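The Denominator

The paper from Plurnimik claimed 108 good picks out of 113. She had been reading papers like it long enough to go to the denominator first. Why 113? People who plan a test plan for a hundred, or for 80. They stop at 113 when they like how it looks.

So she asked Gallegos for two weeks of bench time to run it again, and Gallegos, who had already told the board it worked, gave her a look and then the key.

The method was called Brisix. It was supposed to handle clutter it had never met before, with no model of the objects and no second try. The paper said "household items" and left it there. She wrote to ask which ones. The answer came in July, four lines long, and the useful part was the word "various."

She filled the front half of the bin out of her own drawers and her nephew's toy box. A toy block, a tape measure, a key ring, because flat metal things on a flat floor are where these systems go to die. Blue toy glasses with the arms folded. Two cups you could see through, one leaning on the other, which was plain mean of her.

"It won't like the cups," said the student.

"Did the paper say it wouldn't?"

"The paper didn't say cups."

She wrote that down.

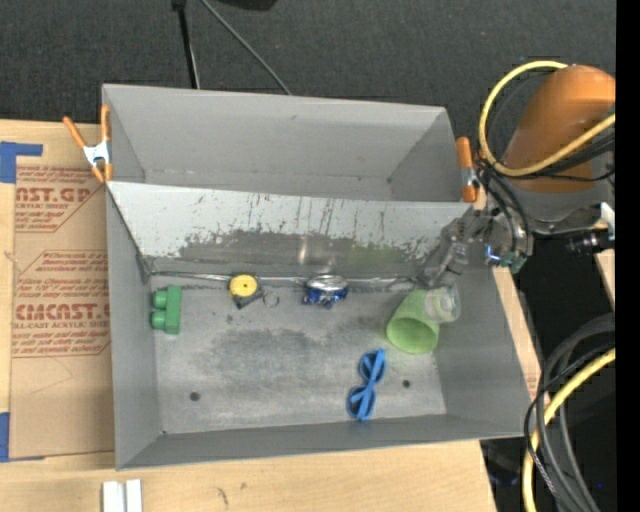
By evening she had a column of marks and no opinion she trusted. Some of the picks were lovely, she had to admit that. Others she could have scored either way – the thing came up, the thing slipped, the thing came up again – and she began to see how a person with a deadline might get to 108 without telling a single lie.

"What do I put for that last one?" the student asked.

"What did it do?"

"Sort of got it."

"There's no column for that," she said, and reached for the ruler to draw one.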